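Caring for Framed Paintings and Works on Paper at Home

Surwood Gallery Services
Updated 2022-12-25

The following guidance is provided for households that own original paintings, prints or drawings. It covers hanging, dusting and storage. It does not cover repair, which should be left to a trained conservator.

Choosing a wall

Paintings should hang on an interior wall where possible. Exterior walls change temperature with the weather, and moisture can collect behind the frame. Avoid the space over a working fireplace, above a radiator or beside a bathroom door. Works on paper and watercolors fade faster than oils and should be kept out of direct sunlight at all hours of the day. Check the wall again in November, when the sun sits lower and reaches farther into the room.

Hanging

Use two hooks for any frame wider than 20 inches. Two hooks share the weight and keep the frame level when doors are closed nearby. Adhesive strips are not recommended for original work of any size. Fit small felt or cork bumpers to the lower corners so that air can move behind the picture.

Before lifting a frame, clear a table close to the wall and cover it with a clean, soft cloth. Remove rings, watches and belt buckles. Carry one work at a time, with one hand beneath the frame and the other at the side. Do not lift by the top rail or by the hanging wire.

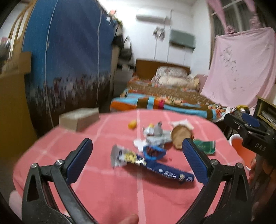 Dusting

Dust the frame with a soft, dry brush reserved for this purpose. Brush downward, and hold the vacuum nozzle a short distance away to catch what falls. An unglazed oil or acrylic painting may be brushed very lightly if the paint is sound. If any flaking, lifting or powdering is visible, do not touch the surface.

Glass should be cleaned with a cloth that has been lightly dampened away from the picture. Never spray cleaner onto the glass. Liquid runs under the lip of the frame and stains the mount. Acrylic glazing scratches easily and must not be cleaned with products containing ammonia.

Bread, potato, saliva and baby wipes are sometimes suggested for cleaning paint. None of these should be used.

Storage

Store framed works upright, face to face and back to back, with a sheet of stiff card between each pair. Attics, garages and basements are unsuitable. Loose prints and drawings should lie flat in acid-free folders. Do not use rubber bands, paper clips or household tape.

Keep a record of each work, with a photograph of the front and back, its measurements and any labels. Store a copy of the record outside the home.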